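Lists > Kokbridge Renovators > Walls and Finishes > Peel-and-stick for a rental?
1/20/25, posted by Damián Lozano
594 views, 47 replies

> Guo wrote:
> I've nearly talked myself into the removable wallpaper for the
> hallway and the small bedroom. The shop says it comes off clean
> after five years, you don't need to prime, and it hides small
> dents. They've got a big floral from Gidilberg on sale. Has
> anyone on the list had it up for more than a season? The
> landlord is fine with it if the paint survives.

Guo,

I'd want to know who at the shop has waited five years to find out. I've put up removable paper in three places and taken it down in two, and "comes off clean" was true of one wall. That wall had been painted with a decent satin and left alone for ages before I touched it. The other was cheap flat paint, and it came away in strips the size of my hand. I spent a February weekend filling and sanding, and the colour never quite matched afterward.

"No primer" is another claim I'd be careful with. It may be true in the sense that the stuff will stick. Whether it lets go is a different question and the leaflet is pretty quiet on it. Ask your landlord what paint is on there. If he doesn't know, stick a scrap behind a door, leave it a month and pull it slowly.

As for hiding dents, a busy pattern on a dark ground does distract the eye. I'll give them that much. It's also a lot of pattern for a narrow hallway, and a sample the size of a postcard tells you nothing about how it looks on three sides of you at once. 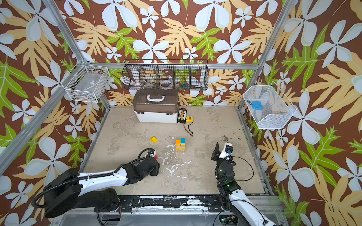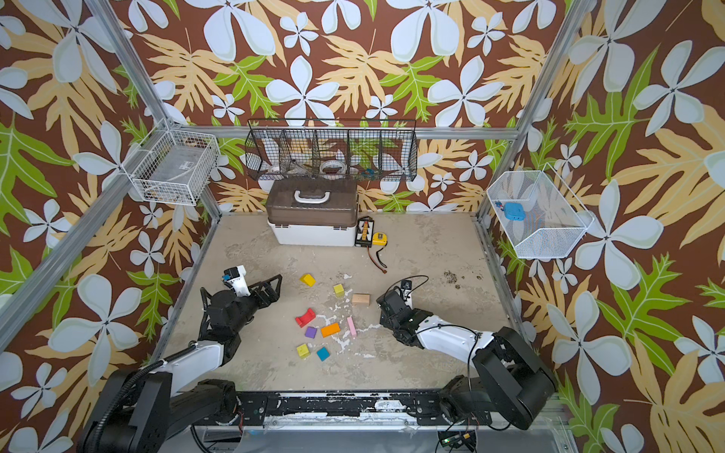

Large white flowers on brown, three walls of it, both photos.

I like the green leaves more than I expected to. I still wouldn't want to walk through it every morning to get to the bathroom, but you might.

Cost: the quote I got from Jalia for my front room was $1,196 for the paper alone, and $2,407 with their fitter. For a rental! A gallon of good paint and a free afternoon will do your small bedroom, and you can paint it back when you leave. The sale price on the floral sounds nice until you work out the waste on a large repeat. Get them to write down the repeat length and how many rolls they think you need, then measure it again yourself. My first order was two rolls short and the next batch was a slightly different shade.

If you go ahead anyway, do the bedroom first and leave the hallway. Hallways get elbows, bags and bikes, and the seams at shoulder height start lifting. Mine did before the first winter was out. Pressing them back down works for a week or so.

Does anyone have a wall that's been up longer than three years? I keep hearing about them and have yet to see one.

Damián

3 shares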